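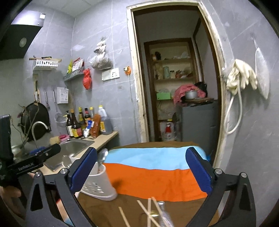 Grout gone yellow behind the cooker, what do I use?

pliddale_jo
Rented place, moved in October, whole strip of grout behind the cooker is yellow and slightly sticky. Tried washing up liquid, tried bicarb paste, no joy. Landlord says "it wipes off". It doesnt. Inspection in 11 days. Help

Hedvika H
Sugar soap. Old toothbrush. Leave it on 4 minutes, scrub, rinse well. Then do it again the next day

tilerbran
Toothbrush yes, sugar soap meh. Grease that old needs a proper degreaser. I use the Kikico one, blue cap. And whatever you do NO vinegar, it eats grout and if your tiles are real marble you've ruined those too

oldmop
Been using vinegar on mine for years, perfectly fine

tilerbran
Glazed ceramic?

oldmop
yes

tilerbran
Well then. Still wouldn't

pliddale_jo
How do I tell if mine's marble or just printed?? Grey veins all over

Hedvika H
Look for two tiles with exactly the same veins – if you find a pair it's printed. Sugar soap is fine on either imo, done three kitchens with it

tilerbran
Fine for painted walls. On greasy grout it just moves it about

wrenandco
Grout pen? Mate got one from Bartoš, covers it in an evening

Hedvika H
Over grease it peels within weeks. Clean first, THEN pen if you must

pliddale_jo
Found 2 matching so printed. Got the degreaser, trying a corner tonight behind the bin were nobody looks

tilerbran
Good. Window open, gloves on

oldmop
vinegar would of been cheaper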